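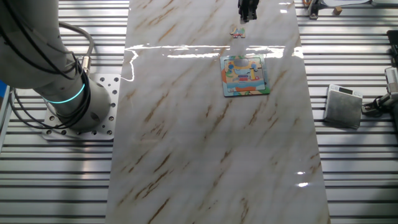 I drive a delivery van for a living, a long-wheelbase thing with 712 painted on the back door, and what I get asked most is how I keep the cargo area from turning into a dumpster by Thursday. Mostly it's the floor. Mine is bare metal with grooves, and grit gets down in there and stays. A table with slots running across it, like the gray one under that marble-patterned board, has the same problem – a broom skates right over the top. I use an old paint stirrer wrapped in a damp rag and run it down each groove, back to front, then vacuum. Do it dry first if you've been hauling potting soil! I learned that one in May and I was picking mud out with a screwdriver for a whole evening.

Next, straps. I used to throw them all in a bucket and then spend my mornings untangling. Now I roll each one starting at the hook end, put a fat rubber band on it (the kind that comes on broccoli is perfect) and hang it on the bulkhead. The long ones go on the left and the short ones on the right.

Nhung Lâm, who runs the van next to mine out of the Petuvberg depot, got me onto cutting up yoga mats. Put a strip under anything with a slick bottom and it stops wandering around on the turns. I get 20 strips out of one mat and they last me ages. Wash them in the sink with dish soap, and don't put them in the dryer, please, I beg you.

For the doors, I wipe the rubber seals with a wet cloth every couple of weeks and go over them with a little silicone spray. Keep it off the floor, because you will go down hard. I squirt it on the cloth, never straight at the door. The slider gets its track brushed out with a toothbrush every 2,000 miles, or whenever it starts making that awful crunching noise – whichever comes first.

And keep a trash bag hooked behind the passenger seat. I empty mine at the gas station in Buren while the tank's filling.

Last updated: Tue 23 July
14 comments · 38 shares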